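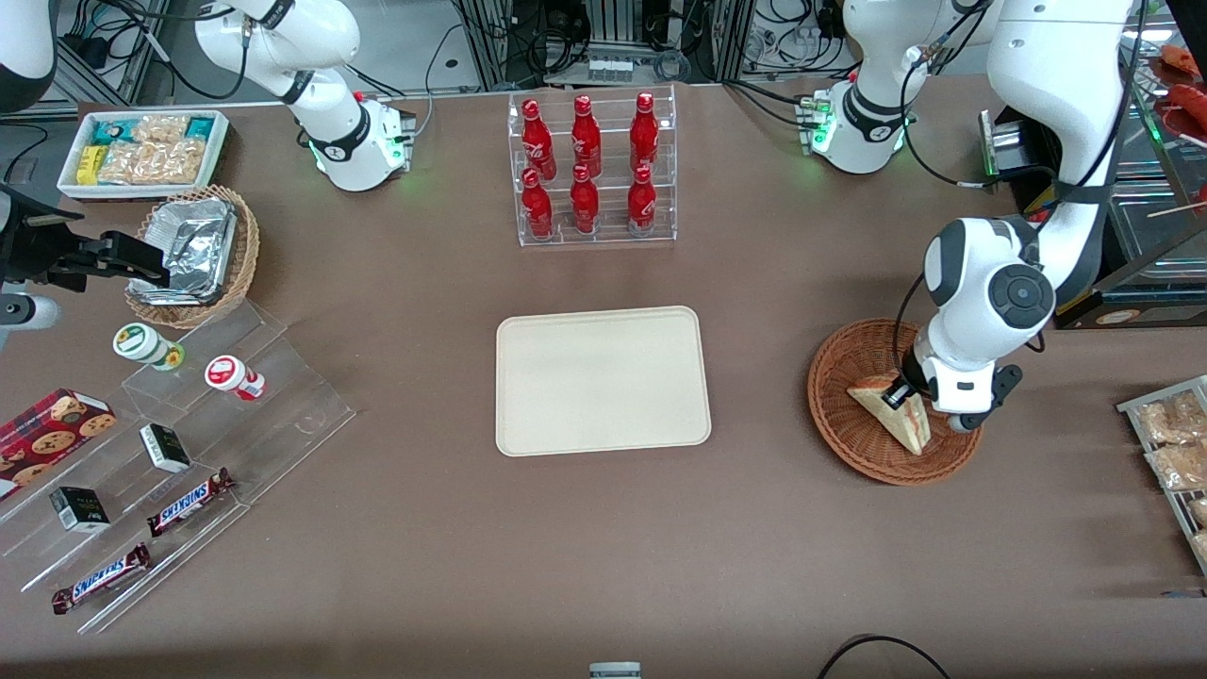

How do small poetry magazines choose their editors? Most of them promote a person who already reads submissions for the magazine, and open advertisement of the post is uncommon.

4.2 Paths into editing

The records of Gandmont, a poetry quarterly, show this pattern clearly. Of the 30 editors listed on its masthead since the first issue, 24 had served as unpaid readers before taking a named post. Only 2 were hired through a public call. Florencia Bravo, the current poetry editor, read for the magazine over several winters and was appointed in December, after the close of the annual reading period.

Workload appears to shape these decisions. The magazine received 2292 submissions in its last full reading period (Figure 3), and new editors were expected to begin work without formal training. The two other magazines in the study, Orkura and Sandhu, reported similar expectations, although Sandhu asks each new editor to work beside the outgoing one for a single issue.

Figure 3. Submissions received by Gandmont, by reading period.

Freelance editing was common in all three groups. Editors often held a second role at a small press such as Fulo, and several described the magazine post as the less secure of the two. Pay is discussed in Section 4.3.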